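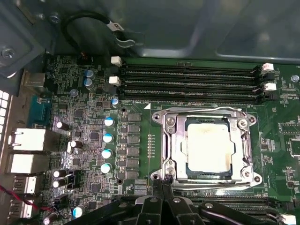 Gripper at the CPU socket, old paste still on the heat spreader, memory slots above it empty.

Hi Illia, hi all,

Thanks for writing this up so carefully, and sorry it took me until February to sit down with it.

Illia Kobzar wrote:
> For the Rasitz guidelines I would set one speed limit, 60 mm/s,
> anywhere inside an open case. One number is easy to remember.
> Does anyone object?

A gentle objection from me! I like 60 for getting in over the board, but around the socket I'd go lower - we use 33 at our bench, and I sleep better for it. Those chokes and capacitors stand very close by, and a finger that drifts a little to the left is right in among them.

I'd also love a line saying memory comes out before anyone touches the retention lever, and that old paste gets wiped before the processor is gripped. Bheki has been asking for that second one for ages, bless him.

Could Si-woo put both in the next draft? I'm happy to read it over, any evening is fine.

Warmly,
Apolinar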